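My round-up investing app, month 20

I signed up to Zostia because Olga Zapata wouldn't stop going on about it over lunch. You link your card, it rounds every purchase up to the nearest dollar, and the spare cents go into a fund of somebody else's choosing. I've now had it for 20 months and the balance stands at $894, which is more than I've ever saved on purpose.

Then I looked at the fees. The account costs a couple of dollars a month no matter what's in it, so for the first stretch, when I had $5 to my name, I was paying a percentage that would make a payday lender blush. It's much less silly now that the balance has grown, but I'd have been better off starting with a lump of $400 and letting the cents trickle in behind it.

I did try Minance as well. Lower fee, nicer colours, and a withdrawal form that asked me for my middle name three times. I don't have a middle name. We parted in July.

The other thing I hadn't thought about was tax. Every little distribution gets reinvested, and every reinvestment is its own line on the statement. My spreadsheet has a tab just for amounts under a dollar.
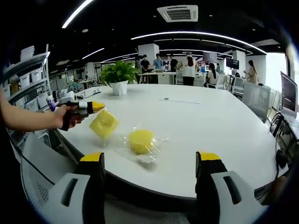

A yellow sponge, still in its plastic, over the big white table.

For now I'm leaving Zostia switched on and moving anything serious into a plain index fund with my ordinary broker. Next month I'll have a go at the multiplier setting, which doubles every round-up. Olga is on triple, but she also buys a lot more coffee than I do.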